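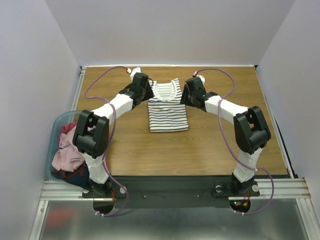

Striped tee, folded, collar up top

How do you fold t-shirts so they all come out the SAME width??

posted by Joana Cunha, Household > Laundry & Clothes

Ok quick one, typing this on my break. I want my folds to come out like the striped one in the pic. Neat rectangle, neckline in the middle, straight edge at the bottom. Mine never do. I get one side fatter than the other, or the collar ends up off by the shoulder somewhere and the whole stack leans.

Background: moved into a smaller place in Broltham in November, went from a whole closet to one dresser. I have 62 t-shirts (I know. I counted when I packed). Half are striped and those are the worst, you can see every little mistake in the stripes. The plain ones I can fudge.

What I do now: lay it on the bed face up, sleeves in, fold in half, fold in half again. Shirt looks fine until I pick it up and then it all slides apart.

Things I want to know
- face up or face down to start
- do you fold the sleeves first or the whole side
- how do you keep stripes lined up
- does anybody use one of those plastic folding boards, worth it or no
- what do I do with the thin slippery ones

Drawers are pretty shallow if that matters. Not looking to throw any out, please don't tell me to throw any out.

Gudrun Solberg
Helpful: 40

Get off the bed. That's most of your trouble right there. Bed is soft, shirt sinks, you can't get a straight line on it. Kitchen table, top of the dryer, ironing board if you have to. Anything hard and flat.

I worked the folding table at a clothing store in Zondcombe for 6 years so this is just store fold, no secrets.

Face DOWN. Collar away from you. Smooth it out with the flat of your hand from the middle to the sides, not up and down, up and down stretches the hem on a knit.

Pick a spot on the shoulder seam, halfway between the neck and the sleeve. Fold that whole side in, straight line from the shoulder spot down to the hem. Sleeve comes along with it. Then flip the sleeve back so it lies on top of the part you just folded, pointing down toward the hem. Don't let it poke out past the edge.

Other side, same thing, same spot on the shoulder. This is where yours goes fat on one side, you're eyeballing the second one. Look at the collar. Same amount of shoulder showing left and right of the neck, every time. If the collar's centered your shirt is centered.

Then bottom up. Hem goes up to just under the collar, one fold. For a shallow drawer do it in thirds instead. Turn the whole thing over and you have collar at top, flat front, straight edge at the bottom.

Stripes: they're a ruler, use them. When you fold the side in, the stripes on the folded part should sit right on the stripes underneath. If they go off at an angle your fold line is crooked, open it up and redo just that side. Some cheap striped shirts are cut crooked and will never match, side seam twists around to the front after a few washes. Nothing you can do with those, match the collar and let the stripes go.

Same width every time, cut a piece of cardboard. Cereal box is too floppy, use a shipping box. Mine's 9 inches wide, lay it right under the collar, fold the sides over it, slide it out, then fold up. Free and does the same job as the plastic board. I had a plastic one, hinges split.

Sliding apart when you pick it up is from folding in half the long way first. Fold sides in toward the middle like I said and it holds. Also pick up from the bottom edge with your hand flat under it, not pinching the top.

Thin slippery ones are a different story. Anything drapey, that sort of fabric just hangs off your hand in a bunch the second you lift it, 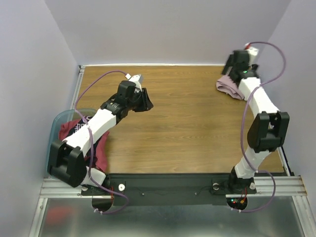 so don't try to fold it in the air against your chest the way you might do a towel. Put it down first, all of it, find the two shoulders, and spread from there. If it came out of the dryer in a ball give it one good shake by the shoulders before you lay it down. Then fold it the same way but go one fold smaller, the smaller bundle stays put better. Or roll it after the sides are in. I roll mine and stand them at the front of the drawer so they don't get squashed under the heavy stuff.

Fold soon as they're out too. Sitting in the basket overnight you get those creases across the front and no amount of smoothing takes it out.

Reread your post, 62 is fine, I've seen worse.

Adelino Antunes
Helpful: 2

just hang them

Teresa Meireles
Helpful: 6

Gudrun's is right, adding on for the drawer part bc shallow drawers are a pain.

Stack them flat and you only ever wear the top two. File them instead, standing up on the folded edge, collars down. Measure inside the drawer first, hight not width. Mine is 6 inches so I fold to a little under that. If the shirt flops over when you stand it up it's folded too thin, go thirds instead of quarters or pack the row tighter. Half empty row, stick a shoebox lid at the end to hold them up till laundry day.

Stripes together, plains together. Filed up you just see the fold so put the nicest side up.

One thing I do different, I start face up for anything with a print on the front that's peeling. Face down on a table drags it. Put a towel under if you want to do it face down.

And do them in batches! All the left sides, no wait, that doesn't work, I mean lay 5 or 6 out in a pile all face down and fold off the top one at a time. Goes way faster than fishing each one out the basket.

Joana Cunha (original poster)

Thank you!! Did the cardboard thing on the counter last night, got 40 done before I quit. Only had to redo a few. Collar trick is what did it for me, I was never looking at the collar at all. Two of my striped ones ARE twisted at the seam so ok, not me.

Gudrun, does the 9 inch cardboard work for long sleeves too or do you go wider?

Gudrun Solberg

Same cardboard. Fold the long sleeve straight down along the side after you bring it in, and if the cuff hangs past the hem tuck it back up before the bottom fold. Sweatshirts I go wider, 11 or so.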